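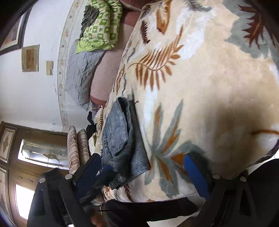 # Noven 手持双夹爪套件：家中叠衣、理床的使用要点与试用记录

适用对象：已经拿到套件、准备在自家卧室做衣物整理任务的人，以及还在犹豫要不要申请的人。厨房和工作台上的任务另有一页，本页只写布料。

试用用的是 Noven 标准版，左右手各一只夹爪，手柄内置电池，相机固定在手腕上方。指尖垫为可更换件。软件为随套件提供的采集程序，任务清单由 Weltovetti 下发，录完后上传到他们的服务器，审核通过才计入完成量。套件本身不卖，只借，押金在归还后退回。

## 一、开箱与安装

箱内物品：左右夹爪各一只、充电座、两套备用指垫、内六角扳手、清洁布、说明书。说明书的中文部分翻译质量一般，连杆一节的左右写反了，以手柄内侧刻的 L、R 为准。

安装顺序：

1. 手柄充满电再装指垫。充电座与手柄之间的触点要对正，指示灯由橙转绿为充满。
2. 指垫卡进指尖槽内，听到一声轻响后横向推一推，不应有位移。
3. 空手开合夹爪，检查连杆有无涩滞。有涩滞先擦销轴，不要上油，油会沾到布料上。
4. 开机校准。双手自然下垂，夹爪完全张开，等提示音；然后完全闭合，再等提示音。
5. 擦相机镜头，用干布，不用酒精湿巾。

校准在每次更换指垫后都要重做。程序不会提醒。漏做的表现是夹爪已经闭合而读数停在半开，这一段录像上传后会被退回。

手柄的重量在前几分钟感觉不到，连续做久了主要累在手腕外侧。建议单次不超过 15 分钟，中间把夹爪放回充电座，放松手指。Chantelle Fourie 用的是小号握把，要在申请表里单独勾选，默认寄出的是大号，换货需要自己联系客服。

## 二、工作面的选择

叠衣任务允许在桌面、床面、沙发上做，任务清单里会写明。桌面最省事，床面最接近多数人的真实习惯，也最容易出问题。

**高度。** 床面比桌面低，人要弯腰，手腕相机会跟着前倾，容易拍到自己的衣服和膝盖。解决办法是跪在床边的垫子上，或者坐矮凳。坐着做的时候手臂行程变短，长裤要分两步折。

**床品的软硬。** 毛绒毯、羽绒被表面会塌陷，夹指往下按时布料随之下沉，指尖插不到裤边下面。对策：

- 毯子先抹平，四边向外拉紧；
- 厚被子撤走，毛毯直接铺在床垫上；
- 任务写明“保留原有床品”时不撤，改用下文的侧向铲入法。

**摩擦。** 绒面的摩擦比棉布床单大。好处是衣服叠好后不滑，坏处是拖拽时毯子跟着走，一拉就起褶。凡是需要平移衣物的动作，先抬离再移动。抬起的高度以布料下缘刚离开绒面为宜，过高会散。

**花纹。** 大面积印花床品是允许的。Weltovetti 的审核说明写得很清楚，他们要各种背景，单色床单反而偏多。印花对操作者没有影响，对画面里衣物边缘的辨认有一些影响。深色牛仔裤配浅底印花没有问题，碎花衬衫放在碎花被面上容易被审核员标为“目标不清”，可以申诉，处理较慢。

**边缘。** 衣物离床沿至少留一个前臂的宽度。带流苏或穗边的毯子要特别留意，夹爪连杆的开口会勾住穗子。勾住后不要硬拉，先张开夹爪，再顺着来的方向退出。

## 三、光线

卧室任务的退回原因里，曝光占得最多。相机的自动曝光反应偏慢，从亮处转到暗处有一段时间看不清布料纹理。

- 逆光的门窗尽量放在身后或侧面。玻璃门透进强光时，拉上帘子，或者换到床的另一侧操作。
- 不要只开床头灯。单侧暖光下，牛仔布的缝线和折痕分不出来。
- 顶灯加自然光的组合最稳定。上午十点前后和下午三点前后，朝东朝西的房间差别很大，自己录一段短的看回放再定。
- 操作者的影子落在床面上可以接受，影子边缘正好压在目标衣物上就需要换站位。
- 有频闪的灯换掉。回放里出现缓慢滚动的横条，即为频闪。

Rami Sabbagh 的房间朝北，整个 November 都在开灯录，他的做法是在衣柜顶上放一盏朝天花板打的落地灯灯头，光从顶上漫反射下来，退回率降得很明显。这个做法值得照搬，灯头不要贴近天花板。

## 四、牛仔裤

牛仔裤是任务清单里出现次数最多的单品，布料厚、缝线硬，夹爪抓得牢，适合练手。难点集中在腰部和裤脚。

### 准备

掏空口袋。拉上拉链，扣好扣子。皮带取下。裤腿里如果有翻卷，先用手理顺，这一步在开始录制之前做，不算违规。水洗标翻进去，否则折到外面会反光。

### 标准折法

1. 裤子平放，正面朝上，腰在左，裤脚在右。左撇子可以反过来，需要在程序里选“镜像”。
2. 左夹爪夹腰头外角，右夹爪夹同侧裤脚，双手同时抬起，向对侧折，使两条裤腿重合。
3. 松开后用闭合的夹指沿外侧缝自上而下压一遍。夹指闭合时垫面朝外，压力均匀。
4. 裆部突出的三角向内折。这一步用单手，另一只手按住腰头。
5. 两只夹爪夹裤脚两角，向腰头方向对折。
6. 再对折一次。厚料只对折一次即可，任务卡上会标注。
7. 成品移到指定位置，松手，双夹爪退回身前，停顿一下，再按结束键。

最后的停顿很多人省掉。程序依靠停顿判断动作结束，没有停顿，录像末尾会被多截去一段。

### 夹取点

夹在双层缝线处最稳，单层布面容易滑脱。夹指进深以指垫的一半为宜。全部伸入时连杆会顶到布料，折线跟着歪。

裤腰的松紧或罗纹部分有弹性，夹住后不要向外拉。松手时回弹，已经对齐的边会错开。正确做法是夹住后先放低，让布料贴着床面，再慢慢张开。

### 侧向铲入法

用于软床面。下方的夹指贴着毯子表面，与床面成小角度，从裤边外侧推入，上方的夹指保持悬空；推进到位后再闭合。推进时另一只夹爪压住裤子的另一边，否则整条裤子会被推走。

毛绒面上推入时夹指会带起一些绒毛，夹住裤子的同时把毯子也夹住。判断方法是轻提一下，毯子跟着隆起就是夹到了，张开重来。重来不影响审核，失败后恢复的录像同样收，只要中间没有用手直接碰衣物。

### 常见失误

| 现象 | 原因 | 处理 |
|---|---|---|
| 对折后两层错位 | 松手时一先一后 | 双手同时张开，或先松远端 |
| 下端堆成一团 | 折叠前裤脚未拉平 | 退回上一步，夹裤脚两角外拉 |
| 折好的一端鼓起 | 内层有空气或翻卷 | 用闭合夹指从鼓起处向开口推压 |
| 布料从指间滑脱 | 指垫沾绒 | 清洁指垫，见第六节 |
| 毯子被一起提起 | 铲入角度过大 | 降低手腕，重新推入 |
| 夹爪读数不动 | 漏做校准 | 停止录制，重做校准 |

## 五、其他织物

**薄T恤。** 比牛仔裤难。布料轻，夹指靠近时就被带动。先夹肩缝，肩缝有衬条，厚度够。下摆单层处不要夹得太紧，会留下压痕，熨一下能去掉。

**格子布、桌布、枕巾。** 有格子的布可以借格线对齐，折线顺着格子走。任务卡若写“随意搭放”，就不要叠，搭在椅背或床头软包上即可，叠得过于整齐会被标为“与任务不符”。

**绗缝垫与薄被。** 夹住时要连同绗线一起夹，避开蓬松的中间部分。单人用一套夹爪折双人被不现实，任务清单里也没有这一项。

**卷好的毯子、毛巾。** 卷状物横向夹持容易散。两只夹爪分别托两端，手背向下。竖放时先让下端着地，再松上端。

**深色厚外套。** 曝光容易不足，细节全黑。放在浅色床面上，保持顶灯开着。拉链头是金属的，碰到指垫会割伤，先把拉链拉到顶，夹的时候避开。

**袜子。** 指垫宽，袜口窄，套叠式收纳做不了，只能对折。Ghada Daher 试过换窄垫，窄垫对其他衣物抓力不够，来回更换又要反复校准，后来她把袜子任务全部跳过。跳过任务没有惩罚，在清单里左滑即可。

## 六、清洁与保养

指垫为橡胶类软质材料，吸附绒毛和灰尘的速度很快。在毛绒毯上工作，每完成 5 件衣物清洁一次；在棉布床单上可以放宽。

清洁方法：湿布拧干后单向擦，再用干布擦一遍，等水汽散尽再用。粘毛滚筒也可以，滚的时候夹爪要闭合，避免滚筒纸卷进连杆。不要用洗洁精，残留会让垫面变滑。

销轴处容易缠线头。用镊子夹出，不要用剪刀伸进连杆之间。长发在操作时扎起来，宠物毛多的家庭隔一天检查一次销轴。

指垫出现以下情况要换：边缘翘起；表面有贯穿的裂纹；同一压力下布料反复滑脱，清洁后无改善。换下的旧垫寄回或自行丢弃均可，客服的回答前后不一，合同里没有写。

更换时左右要成对换。只换一侧，两指厚度不同，闭合时会偏向旧的一侧，夹薄布尤其明显。

收纳：夹爪半开放置，不要完全闭合压着垫面，时间长了会留下平面。充电座远离床铺，线不要从毯子下面走。

## 七、隐私与房间整理

录像带到的东西比想象中多。床头、墙面、开关、门、地上的衣物，全部会进去。录制之前处理以下几项：

- 墙上有家人照片的，取下或转向。装饰画不用管。
- 药盒、信封、快递单收进抽屉。
- 镜子和玻璃门会映出人脸，换站位，或者用布遮住。
- 手机屏幕朝下。
- 家里有别人在时，提前讲好不要进房间。录到人脸的录像按规定作废，音频默认不录，可以在设置里确认。

房间不必收拾成样板间。审核说明要求保持日常状态，床边堆的衣物、椅子上搭的外套可以留着。过道要清出来，操作者的注意力全在手上，脚下有东西会绊倒。

已上传的录像可以申请删除，路径是“账户—记录—长按—申请删除”。试用期间提交过一次，隔天显示已处理。

## 八、软件与上传

程序稳定性尚可。问题有以下几处。

暂停键和结束键挨得太近，隔着手柄盲按容易按错。误按结束后该段无法接续，只能作为两段提交，或者删掉重录。

上传必须用无线网络，不支持断点续传。录像文件大，网速慢的家庭建议夜里上传，手机插着电源，屏幕常亮。程序切到后台就会中断。

任务说明的中文由机器翻译，偶有费解之处。“将裤子放置到其腿上”指的是沿裤腿方向放置。“关闭手指”指闭合夹爪。看不懂的时候切到英文版对照。

审核时间在 2 天以内，遇到集中提交会延长。退回的录像附有原因代码，代码表藏在帮助页的最下方，常见的几类：

- 曝光不足或过度：见第三节；
- 目标离开视野：手腕抬得过高，或者站得太近；
- 手部直接接触：中途用手指理了一下布料；
- 起止不完整：漏了开头或末尾的停顿；
- 读数异常：重新校准，仍有异常的联系换机。

“目标离开视野”的改善办法是把动作放慢。两只夹爪都保持在画面下方三分之一的位置，目标衣物在两爪之间或前方。单手操作时，另一只夹爪不要垂到床沿以下，它的相机会只拍到地板，这一路画面等于没有。

## 九、与 Momitz 的对比

Momitz 的套件借用过一段时间，外形相近，结构差别较大。

Momitz 的夹指是平行开合，指尖始终平行，夹薄布比 Noven 好；Noven 是连杆式，张开角度大，铲入厚料和软床面更方便。重量上 Momitz 轻，电池在腰包里，有一根线连到手柄，叠大件时线会扫到衣物。Noven 无线，手柄重。

指垫方面，Momitz 的垫子用胶粘，更换麻烦，不容易脱落。Noven 的卡槽式更换快，槽内进了绒毛之后会松，清洁时要连槽一起清。

任务内容上，Momitz 以桌面小件为主，卧室任务少。主要想利用叠衣服的时间顺便做任务的家庭，选 Noven 更合适。厨房里用得多的，选 Momitz。

Zamora 只出售兼容指垫，不提供整机。它的垫子比原装略厚，装上后能用，校准要做两遍才稳定，第一遍的闭合值偏大。垫面纹路较深，抓毛巾和牛仔布很牢，在丝绸和针织上会拉出线头，不推荐。

## 十、效率

用夹爪叠衣服比用手慢很多。把它当成收衣服的替代手段会失望，合理的安排是从当天要叠的衣服里拿出一部分来做，其余照常用手叠。

流程上的几条经验：

- 衣服先按种类分好，同类连续做，省去反复看任务卡；
- 未叠的放一侧，叠好的放另一侧，中间留出操作区，不要跨过已叠好的去取未叠的；
- 由厚到薄，手感适应之后再做T恤；
- 叠好的每摞不要太高，夹爪搬运时上层会滑；
- 同一件衣服可以重复使用，两次之间要完全抖开，换个方向扔在床上，程序会检查起始状态是否雷同。

试用期内开合次数超过 1,000 次，程序里有计数。连杆没有出现旷量，左爪的回位弹簧略软，闭合后再张开要比右爪慢一拍，不影响使用，已向客服登记。

## 十一、申请与归还

申请在 Weltovetti 的网页上填写，需要上传一张工作区域的照片，用来判断房间是否合适。床边至少有一侧能站人，床靠墙放也可以。

寄送由他们安排。收到后当场检查连杆和相机外壳，有磕碰要拍照登记，过后再报容易扯不清。外箱留着，归还时要用原箱，泡棉也要。

归还之前：

1. 上传完全部录像，确认状态为“已接收”；
2. 在程序里解绑手柄，不解绑押金不退；
3. 清洁指垫和销轴，备用垫放回原袋；
4. 手柄关机，长按到灯灭为止；
5. 扳手放回箱盖内侧的槽里，缺件会扣款。

Mandla Zulu 归还时漏了解绑，客服远程处理，多等了一阵才拿到押金。

## 十二、总评

优点：连杆式夹爪张角大，软床面上可用；换垫快；无线；任务里卧室和织物类充足，跳过不扣分。

缺点：握把偏重，大号默认；曝光反应慢；按键布局差；上传不支持续传；中文说明需要重译；旧指垫的处理方式没有明确。

推荐给平时就有大量衣物要整理、房间采光尚可、能接受慢的家庭。手腕有旧伤的不推荐。家里只有毛绒床品又不方便更换的，仍然可以申请，先练熟侧向铲入法，任务从牛仔裤做起，T恤和针织往后排。

本页的折法步骤经 Győző Medve 核对过一遍，第四节第 4 步按他的意见改成了单手。窄垫在针织衫上的表现还在试，有结果后补到第五节。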